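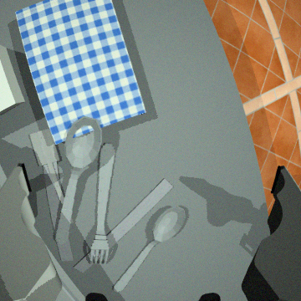
The Long Goodbye to the Kitchen Table

My grandmother's kitchen table weighed more than my first car and was better made. It seated six in comfort and eleven at Easter, when the children were fed in shifts and the uncles ate sideways. When she died it went to my cousin, who measured her apartment, cried a little, and sold it to a man with a van.

I have been thinking about that van a lot lately, mostly while eating dinner off my own knees.

Ask a realtor where people eat now and you'll get a pause, then the word "island." The island is a counter that has been told it is a table. You sit at it in a row, like people waiting for a bus, all facing the sink. Conversation has to be passed along. Anyone who wants to look his wife in the eye must first turn forty-five degrees on a stool designed by somebody with no lower back.

Vaughan Rewi has repaired tables for most of his adult life, in a long brick shed in Priltbridge that used to be a feed store. He keeps a ledger of every piece that comes through the door. When I visited in March, the count stood at 1,773. He was working on the leg of a drop-leaf that had been chewed by what its owners called a puppy and Rewi called a beaver.

"Chairs break because people lean back," he told me. "Tables break because people move. It's always the second apartment that does it."

He didn't think the table was dying. He thought it was being asked to do too many jobs, and he had the evidence stacked against the wall. One top had a row of neat holes where a sewing machine had been bolted down. Another wore a hard crust of model airplane glue. A third, a handsome old thing from a house on the river, had the seven times table pressed into it by a child with a ballpoint and a grudge. The owners wanted that sanded out, then called back to say they didn't, then called back again. Rewi had put a blanket over it until they settled down.

The trade has its own answer to all this, and the answer folds. At a home show this spring I walked past a great many tables that were pretending to be something else. The Skosard pulls out of a bookcase. The Celer hangs on the wall as a mirror until dinner, at which point you take down your own reflection and put a casserole on it. The Nørgaard extends to 160 inches by means of a crank, and the young man demonstrating it cranked with real feeling. It cost $2,864. I asked him how many people he could seat at home. He said he had a futon.

I bought nothing, out of principle and also out of lack of $2,864.

Part of the trouble is that a table makes demands. A couch will take you as you are. A table wants you upright, with a fork, at roughly the same hour as everyone else who lives there, and it would like you to say something. In my house growing up this was called "joining us," as in "How nice of you to join us," a sentence never once spoken to a person who was on time. We argued about gas prices, and my sister's boyfriends, and whether my father had or had not said he would fix the gutter. He had. It came up most weeks until we sold the place.

My own children eat well and cheerfully in four different rooms. I find forks in the laundry. Last winter I announced that we would have supper together every night at the small round table in the corner, and to clear it I had to move two years of school forms, a waffle iron, a dead printer, and a jigsaw of the Grand Canyon that had been missing its sky since Thanksgiving. We lasted nine days. On the tenth there was band practice, and by the weekend the printer was back.

Still, those nine suppers were something. My son turned out to have opinions about zoning. My daughter did an impression of her chemistry teacher so exact that I felt I should apologize to the woman. We ate slower. The dog, who understands tables better than any of us, took up a position underneath and gained two pounds.

I told Rewi about this and he nodded without looking up from the beaver damage. He eats lunch standing at his bench, he said, and supper in front of the ball game. He does own a table, a walnut one he built himself. He keeps his ledgers on it.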